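June, 4:40 pm, bench 2

Varnix water-based sealer, second round. The rep's sheet claims full cure at 22 degrees overnight. I don't believe it, and after today I believe it less. The Clomach offcuts coated yesterday still take a thumbnail mark near the edges, where the film is thickest. Centre of each panel is harder, though I wouldn't put a hot mug on one.

Angeliki thinks I'm laying it on too heavy. Could be. I went by the tin, and the tin says one generous coat, whatever generous is meant to mean. She wants two thin ones with a light sand at 600 between. Fine, but then it isn't the one-coat product we were sold and the labour sums change.

Colour is another gripe. On pale timber it goes faintly grey, not the "honey" in the brochure. Held a panel by the window next to an old Jatora one and the Jatora still looks better to me, smell and all.

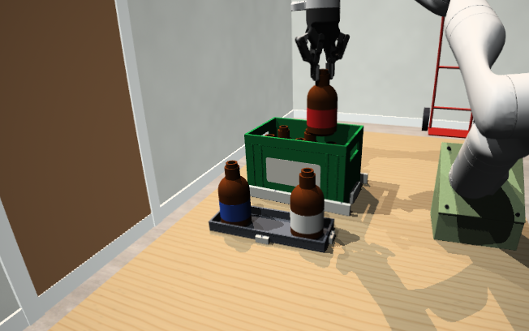
**Amber Bottles and Green Crate**

Amber glass and a green crate, near enough the colours we keep getting asked for on the café stools. I still say the green will look cheap over oak grain. Angeliki disagrees, so she can mix the test batch.

Humidity was 63 at lunch, which the rep will no doubt blame. If a finish only behaves in a dry room it's no good to us in winter.

To do:

- Recoat panels 4 to 9, thin, both faces
- Leave panel 3 alone as the control (do NOT sand it, whoever sanded the last one)
- Water ring test once the thumbnail test passes, not before
- Ask the rep what "full cure" was measured on — glass, I'd bet

Not ordering the big drum until I've seen a panel survive a wet glass left on it overnight.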